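Informe de proyecto: clasificación de objetos blandos en una habitación pequeña
Asignatura de Organización del Espacio Doméstico
Autores: Afiq Osman y Mareike Ackermann

1. Motivo del trabajo

En nuestra residencia, cada habitación mide 9 metros cuadrados. El problema que más aparece en las conversaciones con los compañeros no son los muebles, son las cosas pequeñas y blandas: bolsas de plástico que se guardan "por si acaso", telas, envoltorios de fruta, pañuelos. Estas cosas no tienen un lugar fijo y por eso terminan siempre encima de la cama o de la mesa. Queríamos saber si un método simple de separación ayuda a decidir más rápido qué se guarda y qué se tira.

2. Método

Juntamos primero todo en un solo montón, sobre una tela clara, para ver bien cada pieza. Después lo separamos en cuatro grupos: bolsas reutilizables, tela, protectores de espuma y basura. Nuestra compañera Aranka Dobos repitió la prueba con otro orden, empezando por la tela.
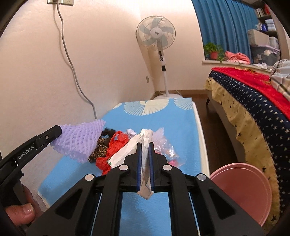

El grupo de las bolsas fue el más difícil de definir. Al principio pensábamos guardar todas, pero una bolsa arrugada ocupa mucho más sitio que una doblada. También el color resultó importante para nosotros: la bolsa roja se encuentra enseguida encima de la tela azul claro, mientras que la transparente, con algo rosa dentro, exige mirar dos veces. Decidimos que las bolsas transparentes se revisan siempre antes de clasificarlas. Las mallas de espuma de color lavanda, de las que protegen la fruta, las pusimos en un grupo propio, porque sirven para envolver vasos en una mudanza.

3. Dificultades

El segundo problema fue el orden de las capas. Cuando las piezas están unas sobre otras, la persona coge primero lo que está arriba y no lo que es más fácil de clasificar. Ákos Fodor nos propuso extender el montón con la mano antes de empezar. Lo probamos y nos pareció más cómodo, pero necesita una superficie grande, y en una habitación como la nuestra casi no la hay.

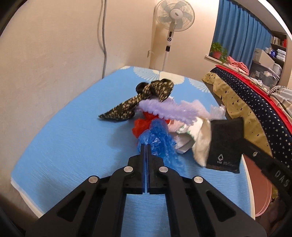
Figura 2. Montón sobre la tela azul, con la pieza de flores en la parte superior y bolsas de plástico debajo.

4. Resultados y propuesta

El método funciona mejor si la tela se retira primero. Se dobla rápido y deja a la vista el resto. Para las bolsas proponemos una caja Bultby de tamaño pequeño, colocada cerca de la puerta, y una regla: cuando la caja está llena, no entra otra bolsa sin salir una. El coste total de nuestra propuesta queda por debajo de los 80 euros que permite la asignatura.

Nos falta probar el método con ropa y con papeles. Tsung-han Fung continuará esta parte en julio, en su propia habitación.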